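Halvorsen consulate closing: where do renewals go now? 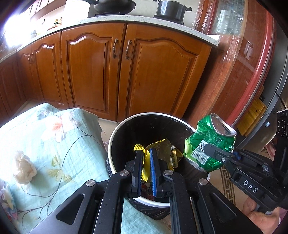 Stove and cabinets, wok on the left burner

tvik: The consulate in Halvorsen stops taking passport renewals Monday. The notice on the door says everything moves to the embassy in Zastdale. That's 104 miles for me. Has anyone filed there yet?

e_granstrom: Went in March. Two windows open, six people ahead of me. Bring the old passport and a copy.

Folke N: They're closing it because of the fishing dispute. First the trade attaché was sent home, now this.

e_granstrom: I don't buy that. The lease was up and they had been cutting staff for a long time. The dispute came after.

Folke N: Then why did the ministry call it "a response" in its own statement?

adwoa_d: Can you take that to the politics board? For renewals, the honorary consul in Clollthorpe can still witness signatures. She can't issue anything.

tvik: Thanks. Does she do kids' forms too?

adwoa_d: She did mine. Both parents had to sign.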